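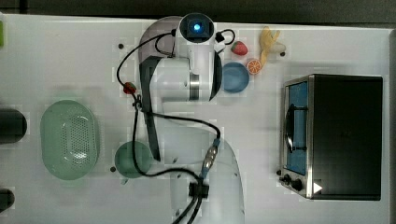 A white robot arm over a tabletop kitchen setup with toy food, a blue plate, a green bowl and a toaster oven.

Ernen Releases Gisureo 5, a Planning and Perception Package for Tabletop Robot Arms

OCTOBER – Ernen, a developer of control software for robot arms, today released Gisureo 5, a new version of its planning and perception package. The release adds cable-aware motion planning, a rewritten object tracker for views from overhead cameras, and a task editor that lets an operator change the order of steps without restarting the controller.

Gisureo is used by research labs and small engineering teams that work with a single arm at a fixed table. Version 5 runs on the same computers as version 4, and existing task files open without conversion.

The largest change is in the motion planner. Earlier versions treated the arm as a set of rigid links and left outside cables to the operator, who had to set keep-out zones by hand. Gisureo 5 models a loose cable as a volume that changes shape with the arm's pose, and it checks that volume against the table, appliances and objects each time it plans a move.

"Most of the support requests we got for version 4 were about cables," said Zoila Agudelo, head of software at Ernen. "People would draw a big box around the cable to be safe, and then the planner couldn't find a way to the plate. We wanted them to be able to delete the box."

The object tracker has also been rebuilt. An arm working under an overhead camera hides part of the table from view, and the hidden part changes with every move. The tracker in version 4 dropped an object as soon as it was covered and assigned it a new label when it came back. The new tracker keeps the label and the last known position, marks the object as covered, and lowers its confidence score over time. Operators can set how long a covered object is kept.

The tracker now handles duplicates as well. When two objects of the same kind are on the table, each keeps its own label, and a task step can refer to either one. 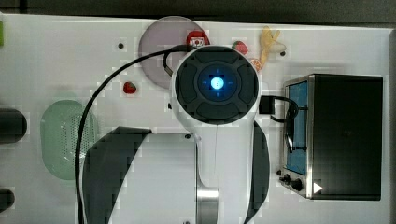
The kitchen setup with a mauve-pink plate partly under the arm's wrist and two toy strawberries on the table.

Ernen developed the release on a set of kitchen tasks using toy food, dishes, a colander and a toaster oven. The test suite has 103 task files, grouped into 13 families such as moving an item to a plate, clearing a plate, and reaching past the oven. All of the files ship with the software and can be edited.

"Toy food is good test material because the shapes are so different," said Yurani Mamani, who leads the perception team. "A banana and an orange slice need different grasps, and a round plate looks like a half moon once the wrist is over it. The tracker has to get through that without losing count."

The task editor, called Joo, replaces the text files used in earlier versions. Steps appear in a list and can be moved, copied or turned off. A change takes effect at the next safe stopping point in the motion. Joo also keeps a record of each edit, with the time and the operator's name, and can export that record as a spreadsheet.

Nine labs used the software before release under an early access program. One of them was Zuvo, an engineering company that builds test benches for household appliances. Zuvo used the package with its own camera mounts and its own arm drivers.

"We had one engineer set it up in an afternoon," said Hortensia Cuervo, test engineering manager at Zuvo. "The calibration screens could be clearer, and we told Ernen so. The planner is slower on the first move after startup, but after that we don't notice it."

Ernen said that revised calibration screens are in progress and will be sent to all version 5 users as a free update. The delay on the first move comes from building the cable model and can be avoided by saving the model from an earlier session.

Availability

Gisureo 5 is available now from Ernen and its resellers. Customers with a current version 4 support contract can upgrade at no charge. Teaching licenses cover classroom and student project use and include Joo and the full set of kitchen task files. Version 4 will continue to receive security fixes.

Setup guides are included with the download. Analyn Bañez of Ernen's customer support team will run online setup sessions for new users, with times listed on the company's support page.

About Ernen

Ernen makes planning, perception and task editing software for robot arms. Its customers include university labs, appliance testers and equipment makers.

Media contact
Marisol Echeverri
Communications, Ernen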